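Ticket: gossip page keeps engaging the wrong people
Opened by: Nelli Juntunen, Vondel celebrity desk
Status: waiting on Janley

Thursday, 9 a.m. The Cotutville singer's engagement story went out with her ex named as the groom. He rang. So did his wife.

Cause: the name field fills itself from the last story saved, and the last one was their break-up. Switched autofill off. It switched itself back on by lunch.

Cleared 200 saved names by hand - eight came back, all exes. 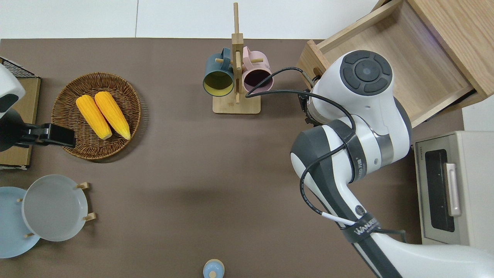

Janley want the fault repeated on a story with no famous people in it, so I've saved a test post about corn in a wicker basket and two mugs on a mug tree. It now says the corn is engaged to a drummer from Riihimäki. Please escalate.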